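April 8, 2022

**To:** Rizwan Kazmi, Trinadetti Fund
**Re:** Weven reading scheme, second progress report

You asked for a straight account, so I'll start with the number I trust least. Our sign-up sheet shows 1322 families. That is how many filled in a card, and plenty of them did it for the free tote bag. The number who have borrowed a second book is 150, and I would judge us on that one.

### Spending

Printing came in at $3000, as budgeted. The Zavala branch used nearly all of its share. Triltov still has boxes of the spring booklet under the stairs – I would not pay for another run until they are gone.

### What the schools say

Teachers at both sites report that children are "more confident" readers. I have no doubt they mean it. But we asked them after handing over new books, and we asked no one at a school outside the scheme. The reading test in the fall used a different word list from the one in the winter, so the gain we put in our newsletter should not be repeated. I have asked for that line to come out.

The evening sessions for parents are weaker than the last report made them sound. We set out 60 places and have yet to fill them. Parents at Triltov told us the bus stops too early, and moving the start time is cheap to try.
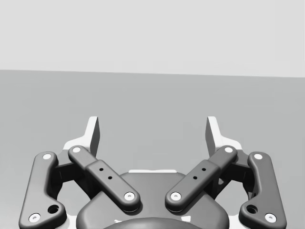
I would also hold off on the phone app. The supplier's pitch was long on promises, and the parents we spoke to asked for longer opening hours, which we can price now.

### Before June

- Run the same reading test at both sites, with the same word list
- Start the Triltov evenings earlier
- Report second loans first, sign-ups after

If second loans are flat by then, I will recommend closing the Triltov half and keeping Zavala.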